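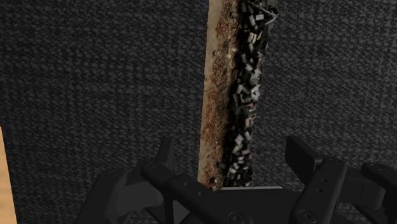 June, notebook page 21

Visit at Vedance, the open afternoon for partner labs. I went for our group and promised to write it down the same evening, so the order is the order of my memory and not of their program.

We came in at 1 p.m. through the Avon building. First coffee, then a short talk in the small lecture room, then the demonstrations in the hall. The talk was mainly about simulation. They train and test almost everything in the simulator before a real arm is touched, and they said that this year the part of the work with real hardware became smaller again. I would like to have the slides. They promised to send them to all labs on the list.

Station one: Koubek. This is their name for the gripper test setup in simulation. It was on a big screen and one person from their side was driving it from the keyboard. The view shows the gripper from the front, with the black fingers in the foreground. The object was a long narrow bar, held upright at the palm, with speckled gray carpet behind it. I liked that they took a difficult object. One side of the bar is brown and crumbly, like packed soil or sawdust, and the other side is many small black and white pieces with a very uneven outline. For such an object I would not know myself where to put the contact points.

The fingers were wide open and the two tabs leaned toward the bar, but they did not close tightly on it. I asked how they decide that a grasp is good. Their answer: they look at the pose of the object after a short shake motion, and they compare with the pose before. If the difference is below the limit, it goes in the list as held. The limit is set for each object class by hand. I asked if they tried to learn the limit from data and they said it is on the plan.

Numbers they gave us: 1,095 grasp trials in the current set, 9 object classes, 3 finger positions for each class. I wrote these directly from the screen, so they should be right. They did not show the success rate per class. When I asked, they said that the table will be in the report. I will remind them.

One question from another lab was good and I copy it here. If the surface of the object is rough and broken like in this bar, does the collision model follow the surface or is it a simple box? The answer was that for most objects it is a simple convex shape, and only the picture has the fine detail. So the camera sees a jagged edge and the fingers feel a smooth one. For learning from images this may be acceptable. For contact forces I have my doubts, and for our work it would be a problem.

Station two: Ornus. This is the software for planning the sequence of tasks. The demonstration did not start the first time, the license server did not answer, and we waited there a good while. After that it went well. The interface is clean. You can stop the sequence in the middle, change one step and continue, and the steps already finished stay in the log with their times. Our own tool cannot do this. Export is to plain text, which makes it easy to compare two runs.

I missed station three, the mobile base, because I stayed too long at Koubek with my questions. Whoever goes next year should begin there. It is at the far end of the hall and they close it first.

To do from this visit:

Write to them for the slides and the table per class.

Ask if we can get one object file, the bar if possible, with the collision shape included. I want to load it in our simulator and see what our gripper model does with it.

Check our own objects. I believe that at least the older ones also have the simple box, and I do not remember that we wrote this anywhere.

Try the shake test in our setup. The amplitude and the time of the shake I did not get, so this must be asked also.

Discuss the Ornus trial version in the group meeting. It is free for 21 days, so we should not install it before we have time to use it.

Added next morning: I looked in our object folder. The older ones are boxes, as I thought. Two of the newer ones have no collision shape at all, and I do not understand how they passed the tests in spring. I made a note in the issue list and will look at it after lunch.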